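Desks, and why mine won
Speaker notes, June 10, 2023
Duván Llanos

(Wait for the door to close. It closes slowly. Let it.)

Good morning. I'm Duván. I've been asked to talk about clutter, and the people who asked me had seen my desk, so I take it as a challenge or an intervention.

Start with the number. In February I emptied my home office onto the living room floor and wrote down every single thing. 854 items, in a room where I mostly answer email.

(Pause. Someone always laughs who has more than 854.)

Of those, 72 were pens. I own one pen that works and I keep it in the car.

Slide: the pens. Don't linger on it.

What I want to talk about is how stuff gets onto a flat surface and why it won't leave. I spent years thinking this was a character problem. My mother still does. I now think it's mostly a problem of decisions put off. Every object on a desk is a small question you walked away from. Do I pay this? Do I fix this? Whose charger is this? You put it down so you can think about it later, and then later comes and you put a mug on it.

Tell the Kuo story. Short version! Last time it ran eleven minutes.

Short version: I bought a Kuo desk organizer. Nine compartments. It arrived in a box, the box sat on the desk for five weeks, and when I finally opened it I had to clear a space to put the organizer down. Then I filled all nine compartments with things I had just decided to throw away. The box is in the closet, in case I move.

(If they're with me, mention that I bought a second one. If they're quiet, skip.)

Next, the three piles method. Everybody knows it: keep, toss, give away. It has one flaw, and the flaw is the fourth pile, which forms by itself and is called "hang on." My hang on pile had a Tinska label maker in it, still in the plastic, along with a roll of 700 labels. I've labeled one thing in my life. It was the label maker.

What worked for me, dull as it is:

Ten minutes before dinner. Set a timer. Stop when it rings even if you're on a roll, especially if you're on a roll, or you'll be up at midnight alphabetizing cables.

Pick up one thing at a time and don't put it down until you know where it lives. You will stand in the hallway holding a stapler and feeling foolish. Stand there anyway.

Paper goes in one tray. When the tray is full, you've got an evening's work and you know it.

Don't buy anything with the word "solution" on the package.

(Drink water.)

People push back here and say a bare surface is cold, it's a waiting room, they can't think in one. Fair. My old manager at Tradham kept a desk so deep in paper that she'd lost a phone in it, and she was the best editor I ever had. She could put her hand on a contract from two years back without looking up. If that's you, you're excused, go get coffee.

For the rest of us, the thing to notice is how much quieter your head gets when your eyes have fewer places to land. Let them look at some white for a minute. Two slides, no talking.
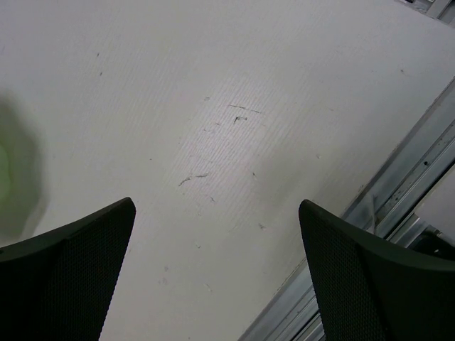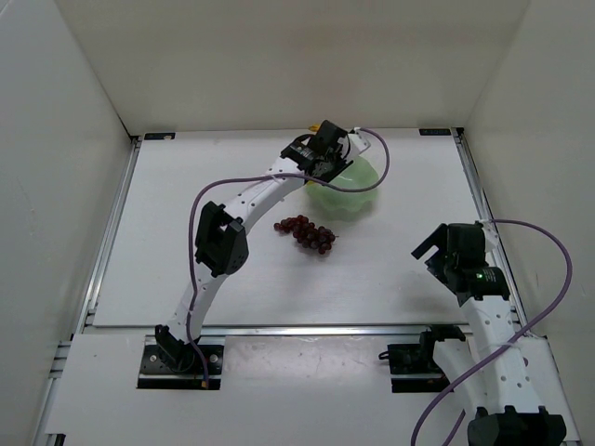
(Count to ten in my head. It'll feel like forty.)

So, money. I added up what I'd spent on storage over the years, bins and racks and the Sultinon rolling cart with the wheel that sticks, and it came to 2,000 dollars. That's a vacation. I spent a vacation on places to put things I didn't want.

I sold the cart. The man who came for it asked whether it was good for keeping a room tidy, and I said it had never let me down, and helped him carry it past the other cart.

Questions usually go to: kids' artwork (one box per kid, they choose), spouses (I have no answer, mine is in the back row), and cables. On cables I say this: if you don't know what it plugs into by the end of the month, it goes.

Leave time for the cable question. Somebody will have brought one to show me.

Handouts are by the door. Take one only if you know where you're going to put it.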